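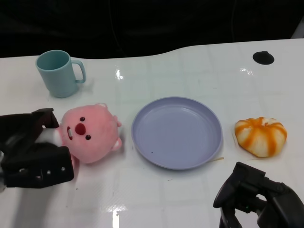 Written by Johanna Hollenstein, with corrections from Mechthild Imhof
Last edited February 2019

README for the Rerkham cell

Welcome, and thanks for reading this before touching anything! These notes cover how we set up and look after the two-gripper table cell we call Rerkham. Mechthild wrote the first version on a single sheet of paper, and it has grown quite a bit since then (mostly my fault, I do like to explain things).

What is on the table

The usual tabletop set is a teal mug, a pink plush toy, a lavender plate and a striped bun that looks like a little pumpkin. Leave plenty of bare table between them when you lay them out, and keep the bun clear of the round black hole in the top. Please wipe the white surface before you start. It is very shiny, and crumbs and bits of straw do find their way onto it.

Starting up

Switch on the Drarken controller first and give it 36 seconds before you start the Homoreck software. Then open and close each gripper 3 times with nothing in it. You are listening as much as looking here, and after a week or so you'll know the good sound by heart.

Looking after the grippers

Every 16 hours of running, go over the finger screws with the small hand driver. Snug is plenty, so please don't lean on it! The larger hex bolt at the pivot wants its own key, which lives in the Rainer toolbox. Wipe the finger pads with a dry cloth, and pick off any pink fuzz while you are there.

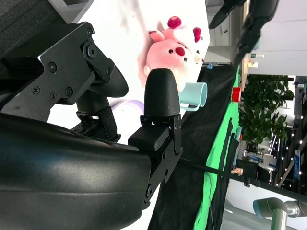 What should I do if one finger closes later than the other?

Stop the run, open the gripper all the way and check the small hinges behind the pads for fuzz or grit. If they are clean, tighten the finger screws and run the homing routine again. Should it still lag, write it in the log as fault 53 and leave that gripper switched off until Mechthild has had a look at it.

Spare pads

We have a fresh set on order for April. Until then, please swap left and right pads only as a pair, and note the swap in the log.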